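Bedding: washing, drying and making up

Updated 5/11/25

Most bedding wears out in the wash before it wears out on the bed. These notes cover the ordinary jobs: sheets, duvets, pillows and mattress covers, with a bit at the end on storage. They replace the old laundry page, which had the wrong temperatures for wool.

Sheets and covers

Wash sheets and pillowcases once a week if you can, once a fortnight at the outside. 40 degrees is enough for normal use. Go up to 60 after illness, or if somebody in the house is allergic to dust mites, and check the label first. Coloured sheets fade faster at 60 and elastic gives out sooner.

Do up the buttons or poppers on a duvet cover before it goes in. Left open, it swallows the pillowcases and they come out in a wet lump. Turn it inside out as well if it is a dark colour.

Don't fill the drum to the top. You should be able to get a hand in above the load. A king size cover, a fitted sheet and four pillowcases is plenty for a 7 kg machine.

Half the powder stated on the box will do in a soft water area. Too much leaves cotton stiff and slightly grey. If that has happened already, run the sheets through again with no powder at all and a cup of white vinegar in the drawer.

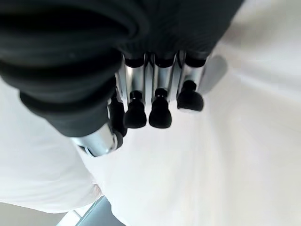
Can a feather duvet go in an ordinary washing machine?

A single usually fits in an 8 kg drum, but a double or larger should go to a launderette with a big machine. Use a gentle cycle, a small amount of liquid detergent and an extra rinse. Feathers are heavy when wet, so lift the duvet out with both arms underneath it and don't drag it by one corner.

Drying a duvet takes far longer than people expect. Use a low heat, stop the dryer every half hour and shake the filling back into the corners. It will feel dry on the outside well before the middle is done. Hang it over two airers for another day and pinch along the seams; any clumps mean there is still damp inside.

The launderette in Flostesport has two of the large dryers, and they are free most mornings. The one in Plituvport is cheaper but shuts at lunchtime.

Fitted sheets

Measure the depth of the mattress before buying, including any topper. A standard fitted sheet allows for 25 cm or so and a deep one for 30 to 35. A sheet that is too shallow will ride up at the corners every night.

Put the two head corners on first, then the foot corners diagonally. If the last one won't go over, lift the mattress slightly and ease it on by the seam. Pulling by the elastic is what tears it.

To tell which way round a sheet goes, look for the label. On most makes it belongs at the bottom right. If yours have no label, put a couple of stitches in coloured thread in that corner.

Making up the bed

Leave the bed open for half an hour after getting up, with the window ajar if it isn't raining. A mattress takes in a fair amount of moisture overnight and needs the chance to lose it.

For the duvet, the quickest way is to turn the cover inside out, put your hands into the two far corners, take hold of the duvet through them and shake the cover down over it. Lay it across the bed, pull it level at the foot and then smooth it up towards the pillows. If it keeps slipping inside the cover, sew a short length of tape to each corner of the duvet and a matching one inside the cover.

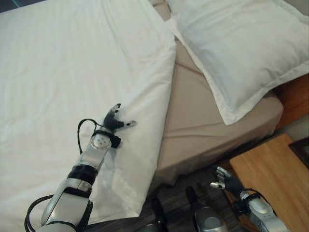 Two people sharing often do better with a duvet one size up from the bed. A king on a double gives enough overhang on both sides that neither person is left short in the night.

Thread count is not worth much past a certain point. Plain cotton percale at 300 is good and wears well. Sheets sold as 1,000 are often made with several thin yarns twisted together and counted separately, and they can be heavy and slow to dry.

Pillows

Wash synthetic pillows two at a time so the drum is balanced. Fold the pillow in half when it is dry: if it stays folded, replace it. Solid foam can't be machine washed. Sponge it with mild soap and let it dry flat, out of the sun.

Mattress

Turn or rotate it at the start of each season. Many newer ones have only one sleeping side, so these are rotated head to foot and not flipped. Vacuum it with the upholstery tool while the bed is stripped.

For a fresh stain, blot with cold water and a drop of washing-up liquid. Hot water sets blood. For smells, sprinkle bicarbonate of soda over it, leave for a few hours and vacuum off.

Storage

Summer and winter duvets change over in September in this house. Store the spare one in a cotton bag, or in an old duvet cover with the end tied. Vacuum bags are fine for synthetic filling but flatten feathers. The zipped cotton bags from Ghasemi cost 14 for the double size and have a window for a card.

Keep each set of sheets folded inside one of its own pillowcases.

Next page: Wool blankets and the Kultdale moth problem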